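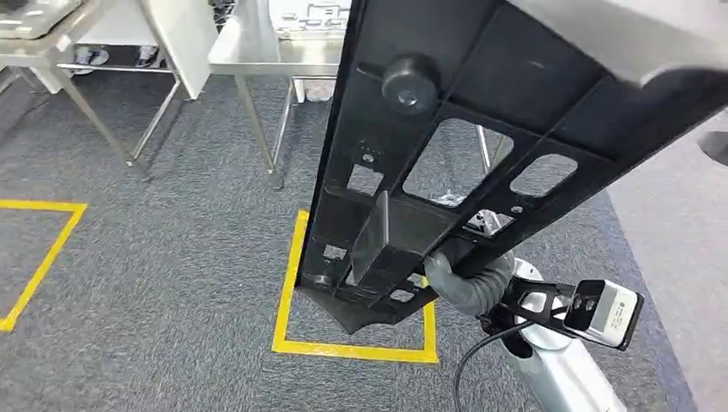
Why does bread have holes inside?

The holes are made by gas. Very small living things called yeast eat the sugar in the dough and give out a gas, and the gas pushes the dough up from inside.

Yeast is a kind of fungus, so it is a cousin of the mushroom. One yeast cell is too small for your eyes. When it is dry it sleeps, and it can sleep in its packet for many months. Give it warm water and flour and it wakes up hungry.

Flour has starch in it. In the wet dough a part of the starch changes into sugar, and this is the food of the yeast. The gas is called carbon dioxide. It is the same gas that makes the bubbles in lemonade.

But why does the gas not fly away? For this we must thank gluten. When you mix flour with water and press it with your hands, gluten makes long, stretchy threads. They hold the gas like the skin of a balloon. My grandmother in Dmytriv pressed her dough until her arms were tired, and then she gave it to me.

In the oven the bubbles grow bigger for a few minutes. Then the yeast dies from the heat, the dough becomes firm, and the shape of each bubble stays. The gas goes out, and air comes in its place.

Try it at home

Take a small bottle, one spoon of dry yeast, one spoon of sugar and half a glass of warm water. Put everything in the bottle and shake it a little. Pull a balloon over the neck. Leave it in a warm place for 60 minutes and look at it sometimes. Do not use very hot water, it kills the yeast.

Daryna Moroz, age nine, asked us if flat bread has yeast too. Some kinds have it and some do not. Tortillas are usually made without yeast, and pita is usually made with it.

Written by Zakhar Karpenko
January 30, 2010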